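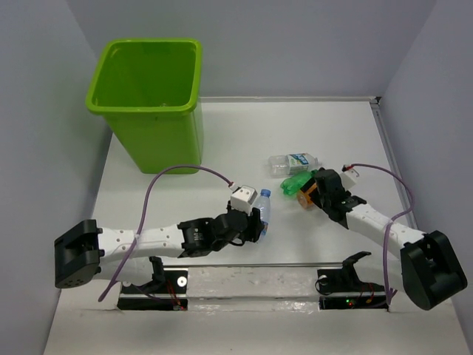 Lime-green bin, open top, on a white tabletop. Clear bottle with blue screw cap in a gripper.

Brollness Tabletop Bin, Lime

Product code: BR-39-L
Sold by: Lotby
Material: plastic
Color: lime green
Shape: open top, slight taper toward the base
Rim: thick, rolled
Lid: not supplied

Use
Small open bin for sorting empty drink bottles and other light plastic items at a counter or bench. Set the bin in a back corner to leave the front of the work surface clear. Do not use for hot ash, solvents or broken glass.

Dimensions
Height: 39 cm
Capacity: 8 liters
Tolerance on molded dimensions is listed on the Prokness data sheet.

Handling
Lift by the rim with both hands. Empty bottles before sorting, with caps left on or removed according to local recycling rules. Bins stack one inside another for storage. Maximum stack height is 8 bins.

Cleaning
Rinse with warm water and mild dish soap. Wipe the rim underside, where residue collects. Not dishwasher safe. Avoid abrasive pads.

Ordering
Carton quantity: 8
Single units ship from the Bakalis warehouse. Mixed-color cartons are not available. Replacement labels are ordered separately under code BR-61.

Technical questions: Jyoti Rathore, product desk
Bulk orders: Emerson Rangel

Data sheet revised 25 November 2022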